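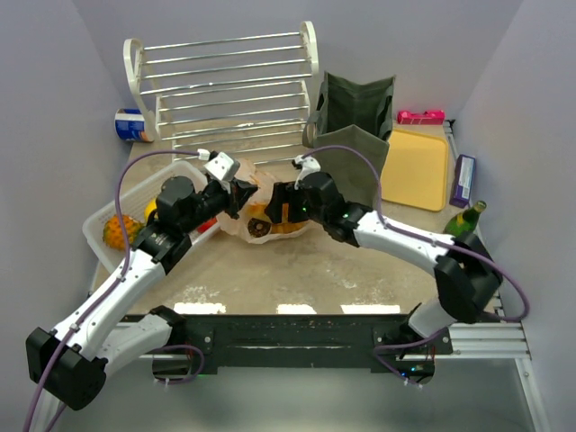

On the table: a bag, a basket and some of the groceries.

About us

Farketti is a small company for grocery packing and home shopping help. We pack food and household things for people who cannot go to the shop, who do not have the time, or who simply do not like to do it. We also teach packing, to shop staff and to families, and this second part of the work has become almost as big as the first one.

How we began

The company was started by Caoimhe Geraghty and Daithí Brennan, in one room behind the old Gadatura bakery. Caoimhe had worked for many years at the checkout of a supermarket, and she had her own opinion about how a bag should be filled. Daithí was driving a delivery van in those years and he was the person who received the complaints: the broken eggs, the bread pressed flat, the bottle that opened itself over the rice. They put these two experiences together. The first month they packed for 6 households, most of them neighbors. Today we pack for 200, and we have moved to a bigger place on the Jastow road, where we have a proper cold room and a door wide enough for the cart.

I came to the company later, as the person who writes and answers the mail. My first language is not English, so please forgive if some sentence is a little stiff. Caoimhe reads everything before it goes on the page, but she says that she likes to leave it as it is.

How we pack

We do not have many rules, but the ones we have we take seriously.

Every order is first put out on the table, before anything goes in a bag. It looks slow. In practice it is faster, because you see the bottles, the cans and the boxes together and you can decide the order of them. A person who packs directly from the shelf will always meet the heavy thing last.

Bottles and cans go at the bottom and stand straight if the bag permits it. Boxes go along the side, where they hold up the walls of the bag. Whole fruit with a hard skin can travel in the middle. Soft fruit goes on top or, better, in an open basket by itself. We like baskets with slots, as the air can pass and you can see at once if one piece has started to go bad.

Sweet baked things are always the difficult question. In a clear bag you can see them, and the customer is happy to see them, but the sugar sticks to the plastic. Daithí prefers paper. Caoimhe prefers the clear bag. We do it in the way the customer asks, and if the customer did not ask, it depends on who is packing that morning.

About bags in general: we offer fabric bags to every household, and we collect the empty ones at the next delivery. A fabric bag with a wide mouth can be hung up while you fill it, and your two hands stay free -- this is a small thing, but after 40 orders your shoulders will know the difference. Please do not leave receipts or keys in the bags when you give them back. We keep a drawer for what we find.

What we teach

Our short course is called "The Bag and the Table". It takes one morning, and the group is never more than 6 people. We use real groceries, and a few worn tables that have already seen many spilled things, so nobody needs to be afraid of making a mess. The participants learn to sort, to pack by weight, to put away in a kitchen cupboard and to wash and dry the trays and racks afterwards. The last part is the least popular one, and we do not make it shorter.

For shops we can come to you. We have done this for the Ó Conaill stores, where the staff of three branches took the course in March, and they still send us photographs of bags they are proud of.

What we do not do

We do not pack medicines, and we do not carry glass in the same bag as eggs, even when we are asked nicely. We do not change one product for another without calling you before. If we cannot reach you by telephone, the product is left out and you do not pay for it.

Visiting and writing to us

You can visit the packing room in the mornings, but please write first, so that somebody can open the side door. The front door is used only for deliveries. Orders under 100 items can be changed until the evening before; bigger ones need one more day. Letters on paper are also welcome -- we answer all of them, a little slowly.

Page last changed: 24/10/2020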